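Paper roll holder leans after moving house - rod or base?
Posted in Household Repairs, Small Metalwork
Asked by pitdale_tenant, 2 replies, viewed 389 times

I have a freestanding metal holder, the kind with a round weighted base and one upright rod. It was sold under the Jovik name and I have had it for a few years without trouble. Since moving to a flat in Pitdale in January it leans. The rod is 300 mm long and the tip sits 18 mm off where it should be when I hold a set square against it.

What I have tried so far:

Tightened the rod by hand. It turns a little further, then goes slack again.
Put it on a different bench. The lean is the same and in the same direction relative to the base.
Looked for a bend in the rod. I can't see one, but I don't have anything properly straight to compare it with.

The underside of the base has a felt disc glued on, so I can't see how the rod is fixed. I would like to know whether the fault is in the rod or in the base before I start peeling things off. I rent, so tools are limited to screwdrivers, pliers and a small adjustable spanner.

Erlinda Cabanatuan
Member, Metalwork section

Separate the two faults first. Take hold of the base, turn the rod a quarter turn and check it against the square again. If the lean moves around with the rod, the rod is bent or its thread was cut off axis. If the lean stays put while the rod turns, the seat in the base is the problem. On yours the rod turns and then goes slack, so I would expect a worn or stripped thread, or a loose screw coming up from below.

To check the rod on its own, unscrew it and roll it along a sheet of glass or a stone benchtop. A bent rod will lift and drop as it rolls. If there is a knob or finial on top, let that end hang over the edge so only the plain part is in contact.

Then lift the felt. Warm it with a hair dryer on low and work a plastic card under the edge. Most of these bases are a pressed metal shell with a weight inside, and the rod is held by a machine screw and washer through the middle. Common findings are:

Screw backed off. Clean the threads, add one drop of medium-strength threadlocker and retighten.
Washer dished or missing. Fit a wider flat washer. It spreads the load over the thin shell.
Shell dented around the hole. Press it flat from the inside with a block of hardwood, then fit the wider washer.
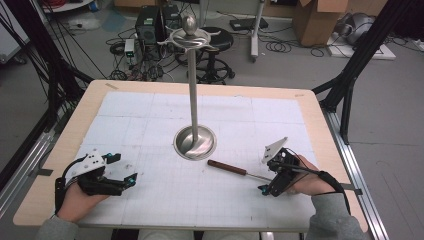 Do not overtighten. Thin pressed metal will pull into a cone under the screw and the lean will come back worse than before. Snug plus an eighth of a turn is enough. Leave the threadlocker overnight before putting any side load on the rod.

For the felt, contact adhesive is fine - thin coat on both faces, wait until tacky, press down. Pivix sell self-adhesive discs in a few diameters if the old one tears. Check the colour if the holder will stand on a pale surface, as the dark ones can mark.

If the rod itself is bent, I would replace it. Cold straightening a plated rod by hand usually cracks the finish at the bend.

Tan
New member

had the same thing with a lamp. 2 wraps of plumber's tape on the thread and it stood up straight, no need to take the bottom off. did it on a Sunday and it's still ok

Comment from Erlinda Cabanatuan: Tape will take up slack in a worn thread, but it won't hold if the screw underneath is loose. Worth a try only after the quarter-turn check.

Comment from pitdale_tenant: Did the quarter-turn check. The lean stays with the base. The felt is off and the washer is dished, so I'm going to the hardware store for a wider one.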